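Print this chapter | E-mail this chapter

Chapter 8
Shopping for a Folder

I have a confession to make before we get going. When I started putting this book together, I promised my editor, Roscoe Calloway, that I'd stay away from product reviews. Products change, prices change, and a textbook has to sit on a shelf for a few years without embarrassing anybody. Then I spent a good part of the spring reading sales sheets for laundry-folding kits, and I gave up on that promise. You're going to be asked to buy one of these things someday, or to talk your boss out of buying one, and I'd like you to be good at it!

So this chapter is about how to look at a kit that's on offer. We'll use one kit the whole way through, the Ollano two-arm folding kit, sold by a small company called Plivska. I picked it for a dull reason – they answered my e-mail. The questions we ask of it will work on any other kit you run into, and by the end of the chapter you'll have a worksheet you can carry into a sales meeting.
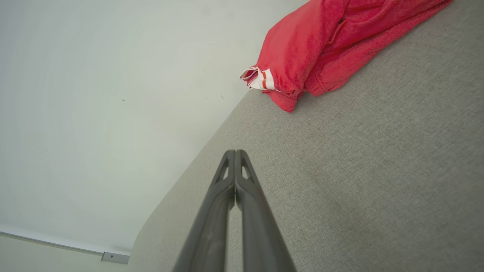 Jalivness, 2020-06-02

I'm writing this section at a desk in the Plivska demo room, with a cup of very strong coffee that Zdzisław Bielecka keeps refilling when I'm not looking. Zdzisław runs the demos. He has the patience of a man who has seen a great many shirts, and he let me ask every basic question I had on my list, including a few I'd have been too shy to ask when I was a student.

My first question was about the fingers. Most buyers start with the arms (how far do they reach, how much can they lift), and I get it, those are the numbers in big print. But clothes hardly weigh anything. What you care about is whether two stiff fingers can get hold of one layer of cloth and leave the layer under it alone. The fingers here are long and slim, they taper, and they close up nearly tip to tip. I like that. A fat fingertip is fine for a box and hopeless for a hem.

Then there's the surface you fold on, and I'd never thought about it until this trip. Knit on woven upholstery is a very different job from knit on a slick tabletop. Cloth grabs cloth. That can help you, because the part of the shirt you aren't holding tends to stay put, and it can hurt you too, when a sleeve drags behind and bunches up. Ask the seller what the surface was in their demo video. If they don't know, ask for a new video.

The Ollano kit comes with 2 arms, a camera for each wrist, the cables, and a software license good for 16 months. Plivska quoted me a setup time of roughly 20 minutes. I'd plan on more, and I'd plan on a lot more if you're the kind of person who loses hex keys. (I am. I lost one at breakfast.)

Cameras deserve their own paragraph. A camera down at the wrist gets you a close look at the cloth right where the fingers are going, and it gives you very little sense of the whole garment. A view from higher up does the opposite. You want both, and you want to know which one the software leans on when they disagree. I asked Panagiotis Chatzigeorgiou, who writes that part of the code, and he drew me a diagram on the back of a parking receipt. We'll work through a cleaned-up version of it in Section 8.3.
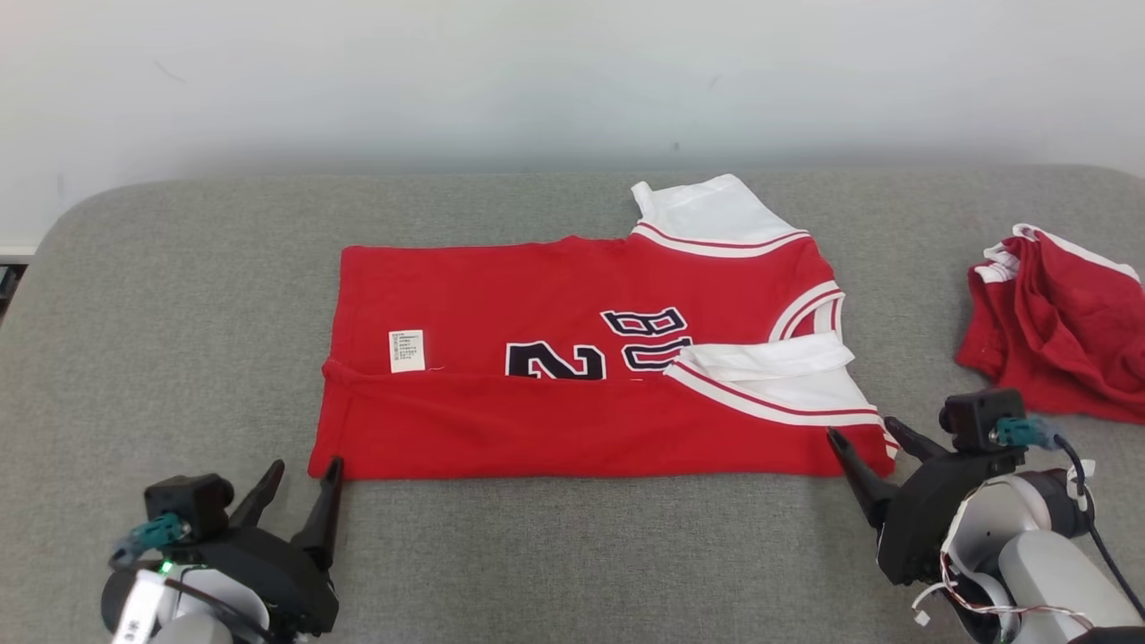 Sports jerseys, by the way, are a nice tough test, and I'd put one on your list when you go see a demo. A plain T-shirt looks much the same all over. A jersey has big numbers and lettering on it, trim around the armholes, and a care label that can pass for a corner if the software is having a bad day. Fold it partway and half of the number disappears. Now the software has to decide what it's looking at from whatever is left, and it may be looking at it upside down. People do this without thinking. Try it yourself tonight with a jersey out of your own drawer and pay attention to what your eyes go to first – mine go to the trim every time.

Watch the hem, too. With two arms you'd like one gripper at each bottom corner so they can lift together, and that's the move I'd ask to see more than once. Ask them to shift the garment over a little between tries. Ask them to turn it. A good demo person won't mind, and Zdzisław seemed to enjoy it.

What don't I like? The manual, mainly. It was written for somebody who already owns the kit, and it jumps from unpacking to calibration with nothing in between. Everett Dvorak, who teaches from my draft chapters and sends back pages of notes, tried to follow it in April and called me up to ask if he was missing a booklet. He wasn't. The support line was good to him, but you shouldn't need it on your first afternoon.

I'd also like a clearer price for spare fingers. They're the part that wears, and they're listed only "on request," a phrase that makes me itchy. Write that on your worksheet under running costs and leave a blank next to it. We'll fill in the blanks in Section 8.4.

Before you read on, find the sales page for any folding kit and print it out. Circle every claim you could check by standing in the room for an afternoon. Underline the ones you'd have to take on faith. Keep the page handy, since we start marking it up in the very next section.

Print this chapter | E-mail this chapter

Related chapters
Chapter 2: What Cloth Does When You Pull It
Chapter 7: One Arm or Two?
Section 8.3: When the Cameras Disagree
Section 8.4: Running Costs and Other Blanks
Guest reading: Thaddeus Van Dusen on renting before you buy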